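Hamdia and Kedir, and why I stayed up past midnight for a podcast

2022-04-25

I told myself I was done writing about Hamdia Tekleab after the Mendholm finale. I had a whole list of spring posts planned, and then my sister texted me one word ("PODCAST") while I was doing the dinner dishes, and well, there went the evening.

For anyone who came by for the soup recipes and has no idea who I mean: Hamdia played the younger sister on Mendholm for 5 seasons, and Kedir Woldegiorgis played the ferry captain she was forever almost marrying. They were never a couple in real life, or so they said, every single time, with the same little laugh. I believed them. My sister did not, and she has been insufferable since last night. 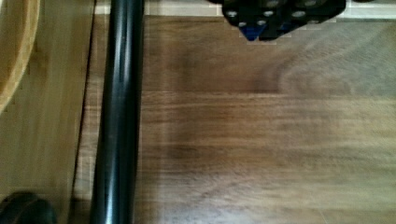
What she said on the podcast

It's Feven Gudeta's show, the one where she makes her guests bring a snack from childhood and then gets them talking with their mouths full. It runs 65 minutes and for most of that Hamdia is lovely and careful and tells stories about learning to drive a boat. Then Feven asks who she called first when she got the part in Sisay, and Hamdia says "Kedir, obviously, he was in the next room."

There's a pause. You can hear somebody put down a cup. And then they both start giggling and Hamdia says oh well, she supposes it's spring, people may as well know.

She said they got together in October, after the last day of filming, and that they'd kept it quiet for their families more than for the press. She didn't say a word about a wedding, so please ignore the headlines that do. I listened to the whole thing a second time while folding laundry just to be sure.
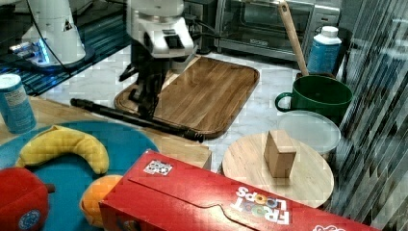 I have to admit I got a bit teary, and I'm not usually soft about people I've never met. I think it was how ordinary she made it sound. They go to the farmers market in Millmont. He burns rice. She says he reads the last page of a book first, and she has decided to live with it. After all those years of candlelit dock scenes and people shouting over wind machines, I liked hearing about the rice best.

My friend Mebrat Gebremichael, who got me into Mendholm in the first place, says she's a little sad about it. She liked that they were just friends, and that you could have that kind of spark on screen and go home to separate lives. I see her point! We went back and forth so long on the phone that my tea went cold and I had to make another.
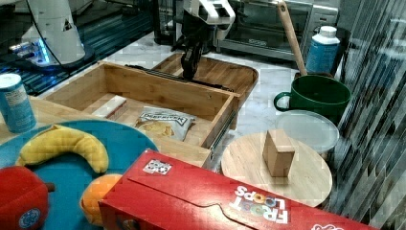 About the dress

Okay, yes, I know, half of you want to talk about the green dress from the Sisay premiere. It was Guvetti, and before you ask, a commenter found the price and it's $1,170, so I will be admiring it from my couch. I thought the sleeves were perfect. My mother thought she looked cold.

Looking back at the red carpet photos, Kedir is in the background of 2 of them holding her coat. We all had those pictures for weeks and I never noticed him — my sister would like it known that she did.

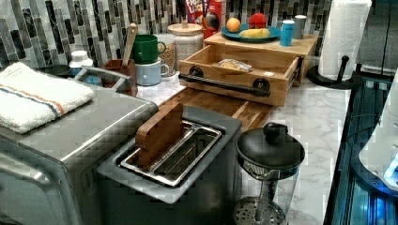 The other thing I keep thinking about is Hilkka Kallio, who created Mendholm and wrote that ending so many of us complained about, me included (I'm sorry, Hilkka). She left the captain and the sister on opposite shores with nothing settled. I wonder if she knew by then. I may rewatch the last season with that in mind, and if I do I'll put up my notes, though I'm slow, as you know from the quilt posts.

Tell me in the comments whether you guessed. And if you were on my sister's side all along, kindly keep it brief, because she reads these.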